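Setting the timer on your Bastine bread maker

I skipped this section the first time and ate warm bread at 2 a.m., so bear with me!

1. Plug it in and hold Clock until the display blinks.
2. Set the hour, then press Menu for program 8 (the overnight loaf).
3. Pour in the water first, then the flour, and put the yeast in a dry little dip on top.

Caution: no milk or eggs on the timer, please. They sit out for hours.

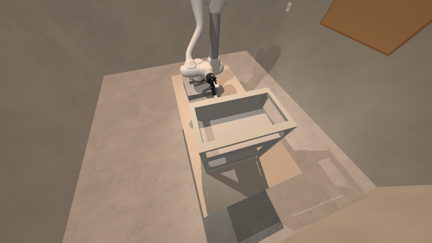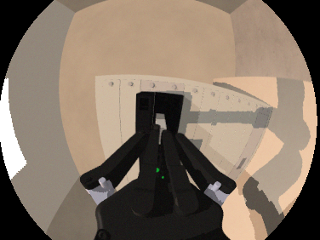
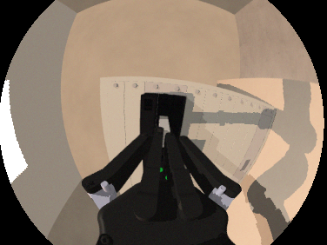 4. Press Delay until you see your breakfast time, then Start.

Note: my crust comes out best on Medium, but my friend Esmaeil swears by Dark.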